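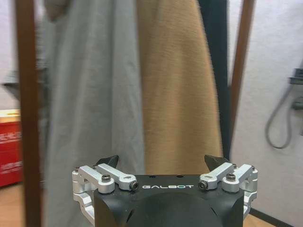
GALBOT, fingertips open

Binevell tincture, lab report doesn't match the label??

Forum index > Oils and tinctures > Lab reports

mossyporch
Posted February 2018

Quick one before work. Got a bottle of Binevell from the Zarkamell site, label says 240 something mg CBD for the bottle. Typed the batch code into their lookup and the PDF that comes up says 133. Same batch code, checked it three times. Also the PDF is for peppermint and mine is the plain.

Anyone else? Is this normal? Only my second bottle of anything so go easy

tallgrass_ty
133 what? mg per bottle or per something else. Read the units column, people miss it constantly

mossyporch
column just says "result". no units that I can see. Will look again tonight

tallgrass_ty
Then it's a bad report. Skip the bottle.

quiltsandhemp
Wouldn't go straight to skip it. Small brands reuse one code for a whole mixing day, then split it into flavors. So the peppermint thing doesn't bother me at all. The number does.

Who's the lab? Should be a name and address at the top, and a signature at the bottom

rrbarnyard
I had a Wuisan balm do the same thing last September. Wrote to them, got a new PDF in two days and an apology. Old report had been uploaded under the wrong code. Somebody's typo. Write to them first

tallgrass_ty
Or they had two days to make a better pdf

rrbarnyard
lol ok. It had the lab's own number on it and I called the lab. Matched.

tallgrass_ty
fair, that's more than most people do

mossyporch
OK home now. Top of the page there is a logo but no lab name, just "tested by independent partner". No signature. Units: small gray print under the table, says mg/g?? So is 133 per gram good or bad. My bottle is one ounce.

Label is 241 by the way, not 240, had it in my hand this time

quiltsandhemp
mg/g would be per gram of oil. An ounce bottle is going to be well over 20 grams of oil, so 133 per gram would be thousands of mg in the bottle. No way you paid what you paid for that. Either the units are wrong or that's a report on the concentrate before they cut it with carrier oil.

I'd bet on the second. Seen it a few times, they test the extract and post that instead of the finished bottle

dropperdan77
Everyone is overthinking this. I've used Binevell since last summer, it's fine, tastes like lawn. You take it and see if you like it. My grandmother never read a lab report for her herb teas

tallgrass_ty
your grandmother's tea didn't come with a number on the front that somebody charged her for

dropperdan77
point taken but also this forum turns every bottle into a court case

quiltsandhemp
It's a thread in the lab reports section, Dan

dropperdan77
ha. didn't see that

pinecreek_lu
Other thing to check, does it list THC? If there's a drug test at your job that's the line you want to see and not the CBD one. "ND" only means below whatever the lab can pick up, and a decent report says what that limit is. If the report is for the extract then it tells you nothing much about the bottle anyway.

I drive for a living and I quit buying altogether over this so take it for what it is

mossyporch
THC line says "pass". just that. no number

pinecreek_lu
That's not a result. Pass what

rrbarnyard
agree w lu, that's the worst thing in this thread so far. worse than the mg mixup

dropperdan77
Still say it's sloppy and not crooked. Two person outfits don't have anyone who knows how to make a proper page

tallgrass_ty
Sloppy is enough for me. You're buying it for the number on the label. If they can't get that part on a web page what's the mixing room like

quiltsandhemp
Both of you can be right. Mossy, what I'd send them:

Batch code and a photo of the label.
Full report for the finished bottle, not the extract.
Name of the lab, and the report number so you can call.
THC as a number with the detection limit.

Keep it short, don't accuse anybody. And don't open the bottle if you haven't, Zarkamell won't take it back once the seal is broken. Learned that the expensive way, 40 bucks

mossyporch
seal's still on! thank you. Sending now, to both the brand and the shop

pinecreek_lu
Also if you take any regular meds ask your pharmacist before you start, CBD can mess with some of them. Mine didn't laugh at me, just looked it up

mossyporch
just the blood pressure one. will ask, good call

rrbarnyard
is the shop the one out in Kokcombe or online only? there used to be a counter there with a binder of reports for everything they carried. Really liked that binder

mossyporch
online. didn't know there was a counter

rrbarnyard
may be gone, havent been out that way in ages. It's by the feed store

mossyporch
Update. Shop answered first, said return it any time within 18 days if sealed. Brand answered this morning, says the PDF is for the extract (quilts called it) and they "are working on" bottle reports. Didn't give the lab name. I asked again.

tallgrass_ty
There's your answer

dropperdan77
They answered and told the truth, what more do you want

tallgrass_ty
the lab name, Dan. it's one word maybe two

quiltsandhemp
I'd send it back and buy it again when the bottle reports are up, if you still want that one. No hard feelings either way

mossyporch
Yeah sending it back. Box is taped up. Will post if they ever come through with the lab name

pinecreek_lu
Please do, I'm adding them to the list thread with a question mark for now

dropperdan77
put me down as a satisfied customer on the list then

pinecreek_lu
no column for that but ok, I'll stick it in the notes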